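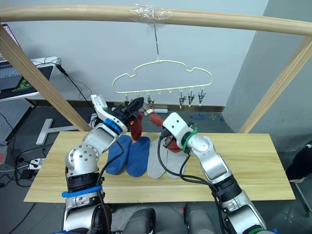

Small Laundry, Small Verdicts: The Cloud Sock Hanger

Oct 25, 2022

Print this | E-mail this | 2 comments

I own one tumble dryer and it hates socks. It eats the elastic, felts the wool and hides one of every pair inside the fitted sheet until December. So for years I have dried socks over the backs of chairs, on radiators and, during one low period, on the handle of the refrigerator. The Fomia cloud hanger is supposed to be for people like me.

It's a cream plastic hanger with a bumpy outline on top and a straight rail along the bottom. Little metal clips dangle from loops in the rail, and you clip a sock to each. The listing says cloud. My household is split between cloud and small car seen from the side, and I have stopped correcting the car people.

First complaint: the hook. It's a thin wire, and on a smooth round pole it goes wherever the mood takes it. Hang one heavy sock on the left and the whole cloud sets off like a gondola. Clear packing tape, wound a few times over the hook and the pole, fixed this in under a minute. It's ugly, and it's also the best upgrade I've made to any household product this year.

Next, the clips, on which the thing lives or dies. They're small metal clothespins with a firm bite, and they don't seem to care what they're biting. Thin dress sock, fine. Ribbed knit, fine, provided you present the clip with an edge. Present it with a wad and it takes one layer, sulks, and drops the lot when you turn your back. Knits come out of the wash wound up on themselves, and the untwisting takes longer than the clipping ever does. 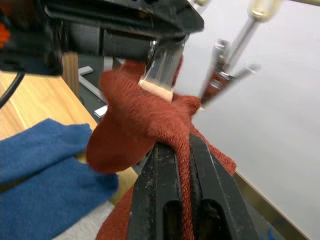 Red knit, in a twist. Find the cuff before you go anywhere near a clip.

My method, arrived at through failure: pinch the cuff flat, hold the clip open, push the cuff up into it. Don't try to bring the clip down to the sock. The clips swing on their loops, and chasing one around with a damp sock is a fine way to spend an evening you didn't want anyway. Toe up or cuff up is a matter of religion. I'm cuff up, on the grounds that a clip mark at the ankle bothers me less than one I can feel with my big toe.

The clips also slide out of any order you put them in. Mine bunch together the moment I look for a free one. You can take them off and space them along the loops again, which lasts until the next load. The Tulasska model I had before this kept its pegs fixed in place, and I missed that for a week. Then I remembered that its pegs were also brittle, and that I had thrown it out with 3 of them left. 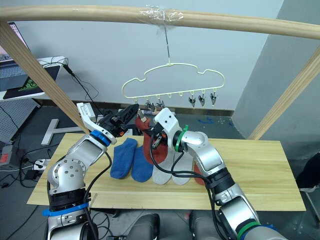 Clips doing their usual huddle on the left, red sock going up.

As for capacity, this is not a family-of-five item. It suits the stragglers — the wool pair, the good pair, the pair you need tomorrow. Leave a gap between socks if you can. Packed shoulder to shoulder they dry on the outside and stay swampy where they touch. If you have a whole basket to get through, the Procházka folding rack costs more, holds more, and will take the skin off your knuckles each time you close it.

Looks? A row of mixed socks under a cloud is more cheerful than it has any right to be. I've left it up when company was coming, and I wouldn't say that about the refrigerator handle. 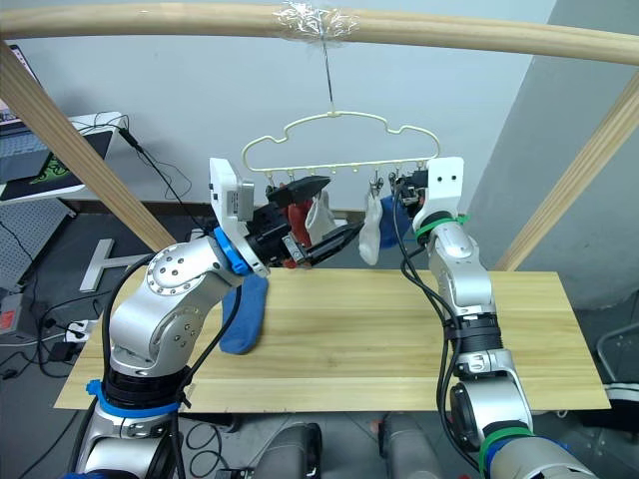 Red, white, white, dark blue. Matching is a separate hobby.

I haven't tried it outdoors. A light hanger on a thin wire hook in a stiff breeze sounds like a kite to me, tape or no tape.

Would I buy it again? Yes, with a roll of tape in the same order. I'd like a hook that grips and a few more loops, and I'd pay a little extra for clips that stayed put. Minus a point for the gondola business.

3,406 views | 40 shares | E-mail this review

Contact | Copyright 2022 Astisance | Back to top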